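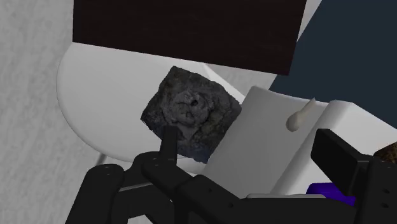

Endale Sorting Cell
Handling of irregular objects for stockrooms, sample rooms and returns counters

Overview
Product code: Endale 4
Supplied by: Fasico
Availability: Orders placed now are scheduled for installation from April

The Endale Sorting Cell is a fixed work station built around one arm with a two-finger gripper. It is intended for workplaces where items of mixed shape arrive together and must be separated, identified and put away. Typical users include museum stores, teaching collections, parts counters and mail-order returns departments.

Most sorting equipment is designed for cartons. The Endale cell is designed for items that have no flat side to hold, such as a jagged piece of rock, a rounded casing or a small object with a thin, tapered end. Each customer's layout is first prepared as a computer-rendered simulation, in which the arm, the gripper and a selection of objects are placed together. Staff review the simulation with a Fasico engineer before any equipment is delivered.

What is included
Arm and two-finger gripper, matte black
Control cabinet with key switch
Operator screen and foot pedal
Layout simulation, with up to 6 revisions
Object library of 3,000 entries, expandable by the customer
On-site training for each shift

Changes to daily work
Customers are asked to plan for a change in duties before installation. In a manual sorting room, the same employee generally lifts, inspects, records and shelves each item. With the Endale cell in service, the lifting and placing are carried out by the arm. Inspection and recording remain with the employee, who works from the operator screen and may stop the arm at any time with the pedal.

Fasico recommends that at least four employees be trained at each site, so that no one is assigned to the screen for a full shift. Continuous screen work is tiring in a different way from lifting, and rotation should be written into the schedule from the first week. Employees who know the stock well should be given responsibility for the object library. Their judgment on where an item can safely be held is entered as a grip note and is used by the cell from then on.

Experience at the Drenditz depot
The Drenditz depot handled 2,093 mixed items during its trial period. According to Guoqing Cheng, operations supervisor, the largest adjustment concerned the morning handover. "The early shift used to leave difficult pieces in a tray for whoever had the most patience. Those pieces are now discussed at the screen, and the person who decides how they should be held signs the grip note."

Two positions at the depot were retitled from sorter to cell operator, with a revised pay grade. Lifting duties for oversized items were not changed, as these remain outside the capacity of the cell.

Limits of use
The cell is not approved for food, live material, sharp blades or sealed containers under pressure. Overlapping items may need to be separated by hand where one hides the edges of another. Dark objects on a dark surface may require additional lighting, which is sold separately. The layout simulation is a planning aid and does not replace the acceptance test performed on site.

Before requesting a quotation
Please prepare a floor plan, a list of the items most often handled and the number of employees on each shift. Sites that already operate a Deng conveyor should state the model year, as an adapter plate may be needed.

Employee representatives are welcome at the planning meeting. Questions about training and changes in duties may be addressed to Chenxi Xiao, Workplace Transition Office, Fasico. Technical questions should be sent through the service desk with the product code in the subject line.

Related items
Endale lighting bar
Adapter plate for Deng conveyors
Replacement finger pads, set of two
Operator refresher course, half day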